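Subject: Re: [rornham-robotics] Earphone task, gripper and what to do before the next session
Date: 03/07/2022
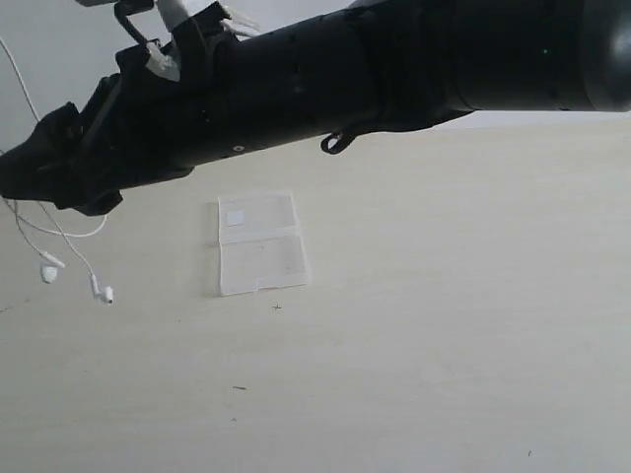
Replying to the list so everyone has the same version. I have quoted the parts of the earlier message I am answering and cut the rest.

> We got through the blocks and the cups without much trouble, but
> the earphones are a different matter. The cable never hangs the
> same way two times in a row. Our group wants to know if we can
> swap it for something stiffer, or put the earphones away in a
> bag and have the arm pick up the bag.

Please keep the earphones. The task sheet says a pair of wired earphones and a small clear box, and the other groups are working from the same sheet. A bag would make it the cups task again. If you want to practice with something easier first, use the short piece of rope in the Daster drawer, but don't save those runs in the same folder.

You are right that the cable hangs differently each time. Don't try to plan for the whole cable. Decide where the gripper takes hold and let the rest hang. With the earbuds hanging free, you want to know how far they drop below the gripper, and you need to keep the arm high enough that they clear the lid of the box when you come across. Most of the failed runs I watched in May were from coming in too low and dragging an earbud over the edge of the box.

> Also, does the box have to be in the same place every time? We
> have been putting it in the middle of the table by eye.

By eye is fine for practice. For the runs that count, move it between runs, and turn it a little as well. If it sits in one spot all afternoon you will end up with an arm that is very good at one spot. Write the box position in the log before the run starts. Two groups wrote it in afterward from memory and I could not use those logs.

The lid is part of the task only for the advanced version. For the basic version, one of you opens the box by hand before the run, the arm lowers the earphones into it, and you stop there. You do not need to get all of the cable inside. Both earbuds in and the gripper open counts as a success. If one earbud is in and one is on the table, log it as a partial and go on to the next one.

> The speed setting on our arm was at 900 when we came in. Is that
> what we are supposed to be using?

No. That was left over from the Movetti demo and should have been put back. Use 203 for anything with a cable on it. At the higher setting the earbuds swing for a long time after the arm stops, and you spend the run waiting for them. I have changed the default in the club config file, so pull the latest copy before you start. If you still see 900 after that, you are on the old laptop image and need to switch to the new one.

A few other things that came up.

The log script was dropping the last line if you closed the window before pressing save. This is fixed. We have 486 runs on the club drive from all groups together, counting the blocks and cups. A few from the first two sessions have no end time, and I have marked those as incomplete. If your group has a paper copy with the times, send it to me and I will fill them in.

Each group needs 5 clean runs of the basic version before moving to the advanced one. They don't have to be in a row. A clean run means nobody touched the arm, the box or the cable between start and stop. If you reach in to untangle something, that run is over.

Check the wrist screws before you power up. One of them was loose on the second arm and the gripper had a slight wobble side to side. It was tightened, but it may work loose again. The hex key is on the hook by the door and should go back there.

Whoever is using the Trịnh script for the hand controller, the left and right buttons are reversed compared with ours. I would like to keep it that way for now so that nobody has to relearn it halfway through the project. It's noted at the top of the file.

The write-up for the Rornham open day is one page per group. Say what you tried, what the success count was, and what went wrong most often. Please include the failures. The visitors last year asked more about those than about anything else, and the groups who had left them out had to answer on the spot.

I still need to hear from the two groups that have not picked a time slot. Reply to me directly for that and not to the list.

Club lead, Rornham Robotics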